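What Do You Call This Color? A Report on My Naming Project
Lempi Tikkanen
July 2024

The whole thing started with an argument over a couch. My roommate was trying to sell it online and she'd listed it as "gray," and two different buyers drove all the way out to Saltberg and went home again without it (one of them a little mad) because to them it was green. I'd been sitting on that couch for a year and I would have told you beige. So when we had to pick a topic for our summer research project, I already had one, and I was way more excited about it than anybody in my section thought was normal.

My question was pretty simple. If you show the same color to a lot of people and ask them what it's called, how much do they agree? And are there colors where they agree more? I had read a bit about this in the spring, mostly about how languages split up the rainbow, but I didn't want to do languages. I wanted to do people in my own town, all speaking English, all looking at the same card in the same light.

The cards took forever! I had eight of them, cut from paint sheets I got at two stores, Hakberg out by the highway and Vainio downtown. I cut off the part with the printed name and glued each one to a piece of white board so that you couldn't tell which store it came from. There was a red, a bright yellow, a dark blue, a blue-green, a pink, a gray-green (the couch, basically), a brown and an off-white. If I did it over I would put in a second red, and I'll get to why.

I set up a folding table in the library entrance, next to the window but out of direct sun. I only worked from ten until two, when the light there stays pretty even. Everybody got the same instruction: "Write down what you would call this color if you were telling a friend about it on the phone." I ended up liking that sentence a lot. My first version said "name this color," and when I tried it on my cousins they froze up like it was a spelling test. The phone version loosened people up.

My goal was 1000 answers, which is a number I picked for no scientific reason at all. I got 124 people, and with eight cards each that comes to 992. Close! Then I had to throw out 7 of those answers that were blank or that I couldn't read no matter how I turned the paper. My instructor said the round number didn't matter and I should let it go, so I'm letting it go.

Okay, results. The red and the yellow were boring, in the good way. Nearly everybody wrote plain "red" and plain "yellow," and when they added a word it was something like "bright." The dark blue was mostly "navy." I should say that my red was an extremely red red, which is my own fault for grabbing the first one on the rack. With a second one that leaned toward orange I could have found out if people agree about reds in general or only about fire trucks. Right now I can't say.

Blue-green was a fight, like I expected, with "teal" and "turquoise" splitting the room. Couples were the best part of this. I asked people not to look at each other's sheets, and then they'd compare as soon as they handed them in, and I'd hear "TURQUOISE? Are you serious?" all the way out to the parking lot. I wish I'd kept notes on that. It would have made a nice section.

The gray-green got the mix I hoped for. Gray, green, sage, olive, beige, "army," "old fridge," and one person who wrote "my dentist's walls." I showed my roommate and she still says gray.

What I did not plan for was the brown and the off-white. I threw those two in as easy ones, and they came back with more different names than any of the others. The brown was mostly food: chocolate, milk chocolate, cocoa, mocha, coffee with milk, caramel, gravy. Then came taupe, which a lot of people wrote and then crossed out (I think they weren't sure what taupe is, and neither was I until I looked it up, and the dictionary was not a big help). The off-white had cream, ivory, eggshell, bone, vanilla, "rental apartment," and plain white from anybody who didn't feel like playing.
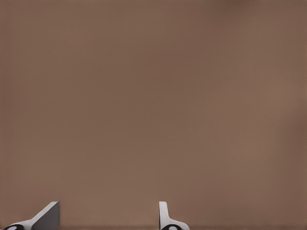

Brown first, then off-white.

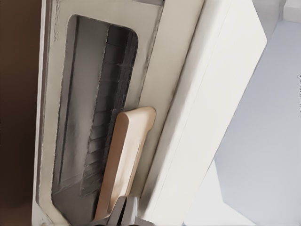 I have two ideas about why the quiet colors did this. One is that people felt the plain word wasn't good enough. "Red" sounds like a complete answer, but "brown" sounds kind of rude, so they reached for something nicer. The other idea is that paint companies have trained us. The Vainio sheets had whole columns of brown with names like Brulia, which as far as I can tell isn't a word, and after you've stood in front of a rack like that you start to believe every shade needs its own name. I can't tell these two apart with the data I have. A friend suggested asking people if they had painted a room lately, and that would have been so easy to put on the form that I'm annoyed I didn't think of it.

Some problems I know about. My people were library people, at midday, in summer, so lots of retired folks and parents with little kids and hardly anyone my age. I didn't ask about color blindness. I also kept the cards in the same order the entire time, with the off-white last, and by then some people were clearly ready to get to their books, which might be where all the plain "white" answers came from. Shuffling the stack would have fixed that and cost me nothing.

I'm going to run it again in October when campus is full, with shuffled cards, two reds and the question about painting. The light will be different by then, so I'll need a lamp and a room without windows, and I've asked the art department if I can use one of theirs. The couch sold, by the way. She changed the listing to "neutral."

Contact: Lempi Tikkanen, Summer Research Projects | © 2024 | Back to top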